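Subject: Re: [beadwork-list] Restringing stretch bracelets - cord thickness and knots

Hello all,

I've been through the replies on cord and will try to put my own notes in one place. I restring bracelets for people at the Warkbridge market, mostly stretch ones with round beads, and nearly all of the repairs come down to the same few things: the cord was too thin for the beads, the holes were rough, or the knot was trimmed too close.

Bracelets:

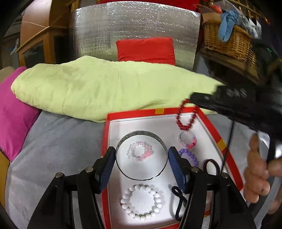
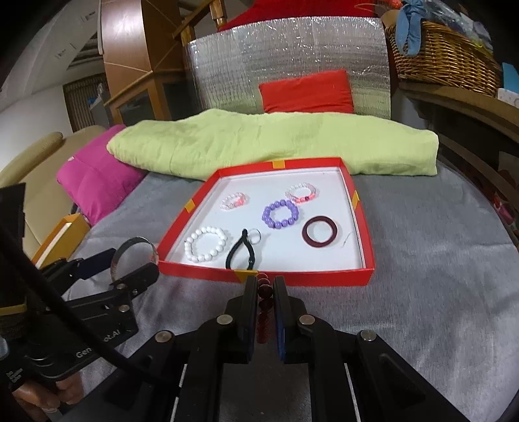
The Pusex cord is fine for light beads but you can't go by the label, I replied to the list last spring, and I would still like to hear from anyone who has worn a piece strung on it for a full year. My own went slack by September and I don't know if that was the cord or me pulling it over my hand ten times a day.

That was the message that started me keeping notes, so thank you to whoever sent it (it came through the digest with no name on it). To answer the question: I have one piece on Pusex that has been worn for 14 months. It is slack, but it hasn't broken. I now pre-stretch every length before I thread it. Pull it firmly between both hands, hold for a slow breath, let go, and do that a few times. Cord that has been pre-stretched loosens much less in the first weeks.

Going back to the earlier post in this thread:

> I have a bracelet of heavy round beads that has now broken
> 3 times in the same spot. I used a surgeon's knot and glue
> each time. The cord looks frayed next to the knot, not at
> the knot. Should I go up a size, or double the thin cord?
> The holes are small and I can't get the thick one through
> twice.

Fraying next to the knot usually means a bead hole with a sharp edge. Take the beads off and run a bit of scrap cord back and forth through each one. If it catches, that's your bead. A hand reamer will smooth it out - keep the bead wet if it's glass or stone, and go slowly. If you'd sooner not ream it, swap the bead out or move it away from the knot so you can tell whether the break moves with it.

On size, I would double the thin cord before going up. Two strands share the load and if one goes you have a chance of noticing before the beads are on the floor. The knot is bulkier, so pick the bead with the largest hole and pull the knot inside it. If none of them will take it, add a small spacer with a wide hole. It doesn't have to match exactly.

Glue: I use very little, and not the instant kind. Instant glue dries hard and the cord can snap where the stiff part ends, and that may well be what you're seeing. A flexible jewelry glue needs to be left overnight. Don't try the bracelet on before then. I know everyone does.

Leave a short tail on each side of the knot and tuck it into the beads. I used to trim flush and had several come back.

For buying, Burklow still has the clear cord on large spools, but they have changed the packaging and the thickness is now printed on the underside. I ordered the wrong one because of that. The black is back in stock too. If anybody wants to split a spool, write to me off list. I won't get through a whole one before it ages, and old cord does go brittle, even in a drawer.

Somebody also asked about washing. Plain water and a soft cloth for glass and plastic beads, and dry them flat. Keep stretch cord away from hand cream and sunscreen as far as you can.

I still have no good answer on elastic for seed beads. The fine stuff I've tried cuts through on the bead edges whatever I do, so if you have one that lasts, please post the name and size.

Regards,
Cheng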